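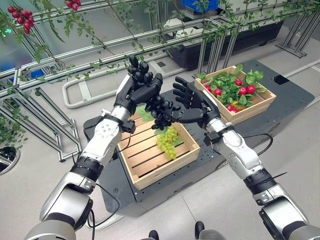
Dark grapes over the wooden crate

Search this forum Go Advanced

Condo Buyers & Owners > Parking, Storage and Other Sore Subjects
Stall 59 comes with my unit, except it may not
14 replies | 3 shares

**gutterball_gus**
15 April 2018

I'm under contract on a one-bedroom at the Partington. The listing said "secured underground parking included." The seller showed me the stall, number 59, near the elevator, wide enough that you can open both doors and get out like a person. I was more excited about the stall than the kitchen.

Then the condo documents arrived. The recorded plan gives every stall to the association as common area. My unit's deed doesn't mention parking at all. What the seller has is a one-page letter from Grolness, the original developer, saying stall 59 is "allocated for the use of the purchaser." The purchaser being her, back when the building was new. It doesn't say anything about whoever comes after her, meaning me.

The listing agent says this is standard and everybody in the building has the same letter. My agent says "hm." I am paying my agent a fair amount of money for that hm.

Has anyone bought with one of these letters? Did the stall come along with the unit?

**mezzanine_marge**

Had the same thing in a different building, same developer. Mine came along fine. The management company crossed out the old name in a binder and wrote in mine. It took less time than getting the fob.

You're overthinking it. In practice whoever owns the unit parks in the stall, and the neighbors will fight anybody who says otherwise, because they all have the same piece of paper.

**tworingbinder**

Marge, with respect, "they wrote my name in a binder" is not a property right. It's a binder.

Gus, there are usually three ways a stall can be tied to a condo. It's deeded, so it has its own line on the deed. It's a limited common element, so the association owns it but the declaration or an amendment reserves it for your unit. Or it's a license, so someone let someone park there and can stop. Yours sounds like the third kind wearing the second kind's jacket.

Read the declaration, the whole dull thing, and look for the word "assign." If the developer kept the right to assign stalls and there was supposed to be a recorded exhibit, find out whether the exhibit was ever recorded. Developers get busy toward the end of a project and this is the sort of thing that stays in a drawer.

**gutterball_gus**

I looked. The declaration says stalls will be assigned "as set forth in Exhibit F." The exhibits go A, B, C, D, E, G.

**tworingbinder**

Well, there's your drawer.

**mezzanine_marge**

All right, that is a little funny. I still say he'll park there for thirty years and never hear a word.

**plumbob**

Seller's side of the fence for a minute. I sold a place with a missing assignment and it nearly killed the deal. The buyer's lender didn't care in the least. The buyer's attorney cared very much. We ended up getting a letter from the association confirming the stall went with the unit, and the association charged me $50 for the letter and then took a month to type it. Ask for that now. Don't wait until the week of closing, when the only person who can sign it is on a boat.

Also check whether the stall has its own monthly charge. Mine did and I had forgotten it was a separate line.

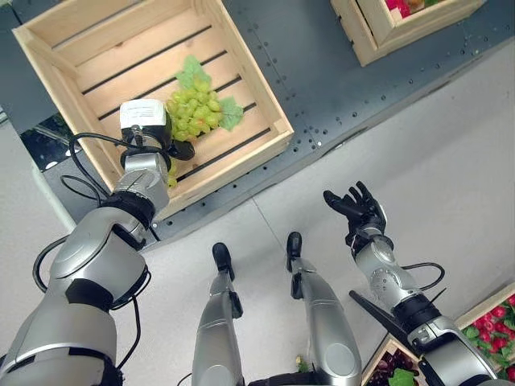
Shona Pirihi wrote that a comfort letter from the association is worth having but she wouldn't close on it alone. The manager who signs it often has no authority to hand out common area, and the next board can say so. She'd want a board resolution at least, and a recorded amendment if the declaration allows one. She also pointed out that if Exhibit F is missing then it's missing for the entire garage, so the fix is something all the owners should want, and Gus may be the first person to have read that far.

**gutterball_gus**

Thanks Shona. I did ask the manager. The building is run by Trumum and the person there was very pleasant. She told me:

1. Yes, stall 59 goes with the unit.
2. No, she can't put that in writing.
3. There is a form I can fill out to ask for it in writing.
4. The form goes to her.

So I've filled out the form.

**lot_and_block**

I'm going to be the grump. Why is this your problem? The listing said parking included. Presumably your contract says parking included. If the seller can't deliver parking she's in breach and she can fix it or knock down the price. You shouldn't be the one filling out forms. Make her fill out forms. She's had years in that stall to wonder about it.

What does the contract say, word for word?

**gutterball_gus**

"One (1) parking space, per condo docs."

**lot_and_block**

Oh.

**tworingbinder**

And the condo docs say see Exhibit F. That's nearly elegant. You have a contract for one parking space per a page that isn't there.

Are you still inside your document review period? If so, that's your lever, and it has an expiration date. Have your agent write to the other side and say the documents don't show the assignment and you object on that ground. Then they have to cure or you can walk. Don't let the period run out while you wait for Trumum to mail itself a form.

**mezzanine_marge**

Now you're telling the man to blow up a purchase over a sheet of paper. He likes the place! The stall is physically there, the seller's car is in it, the whole floor knows it as hers. I've owned in three buildings and the only parking fight I ever saw was over a guy who kept a canoe in his.

**plumbob**

Who won, the guy or the canoe?

**mezzanine_marge**

The canoe is still there as far as I know.

**hasp_and_staple**

Marge's experience is fine right up until somebody on the board wants the good stalls. It happened where I live. Ours were "allocated" by letter too. One November the board announced a fairer system, a lottery, and the people beside the elevator were invited to enjoy the far end of the lower level, past the pump room, where the ceiling drips on your hood. They had their letters. They waved them at the meeting. The association's lawyer said very politely that a letter from a company that no longer exists, about property it no longer owns, is a souvenir.

It was settled in the end and most of them got their old spots back, but each of them put in $1,000 toward the lawyer who did the settling. Nobody on either side waves at each other in the lobby now.
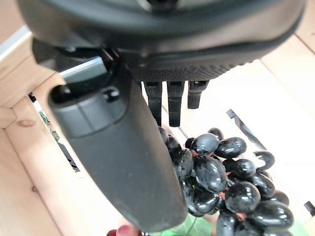 I'd also ask whether the developer had any stalls left over and who has those. In our place Grolness had passed its leftovers to an outfit called Oltance, which rented them by the month to people from the office building across the street. So we had owners circling the block looking for a spot while strangers parked under their bedrooms. The missing exhibit was the reason it took so long to sort out, because no one could show which stalls were leftovers and which ones had been given out. If the exhibit had been recorded it would have been one phone call.

So, Gus: get the board minutes too, as far back as they'll give you, and look for the word "parking." If it shows up at every meeting you'll want to know before you own there.

**gutterball_gus**

Minutes are in the packet. Parking comes up at nearly every meeting, but it's mostly about one resident's truck, which sticks out. Nothing about reassigning. There is a line two meetings ago that says "Exhibit F — manager to follow up." The next set of minutes doesn't mention it.

My agent sent the objection this afternoon. He has moved on from "hm" to full sentences, so the fee is starting to feel fair.

**lot_and_block**

Good. While you're at it, get the contract wording changed to "exclusive use of stall 59, to be confirmed by board resolution before closing." If they balk at that, they've told you something.

**mezzanine_marge**

They'll sign it. It costs them nothing. I maintain he'd have been fine, but I'll allow that the wording is better.

**gutterball_gus**

Update. The seller agreed to the new wording without a fuss. She'd never read the declaration and asked me to send her the page where F should be. The board will take up the whole garage at its next meeting, and Trumum has asked everyone with a developer letter to send in a copy. A man upstairs has replied to all that his letter also says stall 59.

**tworingbinder**

Please start a new thread for that. I'd like to read it from the beginning.

Log in to reply | 14 replies | Share this thread (3)

Contact us | Copyright, all rights reserved | Back to top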